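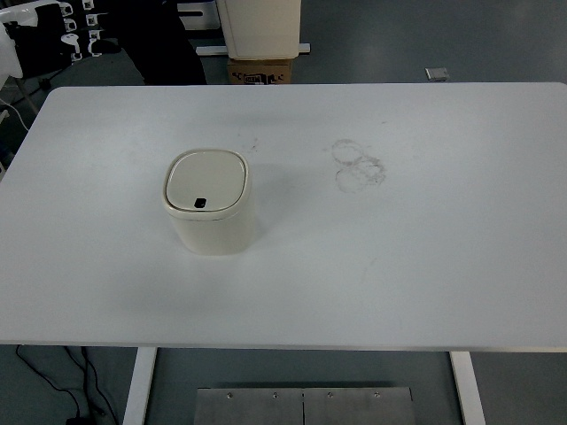 Petronella Radebe would not buy a light pollution filter first. Start with the camera, she said, and find out what it records from your own backyard before putting any glass in front of it.

She has been imaging from Dendton for three seasons, mostly with an old 100 mm refractor, and she runs the beginners' nights at Kimach. The question she hears most is whether a narrowband filter will fix a suburban sky.

"It helps with emission nebulae," she said. "It does very little for galaxies. People put one on, point at a galaxy and wonder where the colour went."

Her own filters are all mounted with the M48 thread. She used to keep two sizes and swapped adapters in the dark, until one cross-threaded in June and stayed on the focuser for a week. A rubber strap wrench got it off in the end.

On exposure she is fairly relaxed. Without a filter she shoots subs of 20 seconds. With the narrowband one she goes up to 3 minutes, guiding permitting.

"Mine has a halo on bright stars," she said. "I knew that when I bought it — second-hand, from Khương — and I keep Alnitak out of the field if I can."

Dew is her main complaint. She wipes nothing at the scope. A filter that fogs goes into its case with the lid open, and she carries on without it.

Her next target is the Helix, from the dark site at Diltonach, with no filter at all.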